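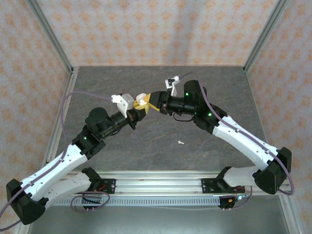
3 min read

benchmonkey_38
We've got a quote in for a second two-arm bench. The boss wants numbers by September and I'm not convinced. Villivwood are asking 200 a month for the support plan on top of the hardware, and I can't see what we get for it. Anyone paying it?

Ikmont_Ian
Paid it for a year. Rang them twice. Both times they told me to reseat the cable. Put the money into spare fingers and cables.

dmichalik
I'd keep the plan for year one and drop it after that. Ian has two people who can fix an arm. Most shops our size have none.
Drahomíra Michalík, Kastumthorpe

Ikmont_Ian
Fair, but then budget for training somebody. Cheaper by the second year.

benchmonkey_38
What do spares run you? The quote has finger sets at 90 a pair, and wrist cameras aren't itemized at all. That bugs me.

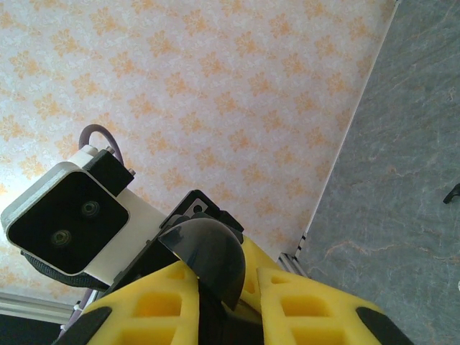
grumpyfitter
Get the cameras itemized before you sign anything. Sokol did the same to us, one line that said "vision" and a big number. We asked them to split it up and the cable clips alone were 135. For clips!

dmichalik
Was that with the brackets? Ours came as a set.

grumpyfitter
No brackets. I've still got the invoice and I'm still mad.

Ikmont_Ian
90 a pair is steep for foam fingers. Ask what the pads are separately, the foam might outlast them or it might not. Any vendor who gives you a lifetime figure for those is guessing.

benchmonkey_38
They did give me one. No test behind it that I could find. I'm leaning toward telling the boss to hold off and get more hours out of the bench we have. It sits idle over lunch and most evenings.

dmichalik
Then you don't need a second bench, you need a second shift. Different budget line though, and your boss may not like that one either.

grumpyfitter
Seconded. Send the quote back and ask for it line by line. If they won't do it, there's your answer.

benchmonkey_38
Sent it back this morning. Will post what they say about the cameras.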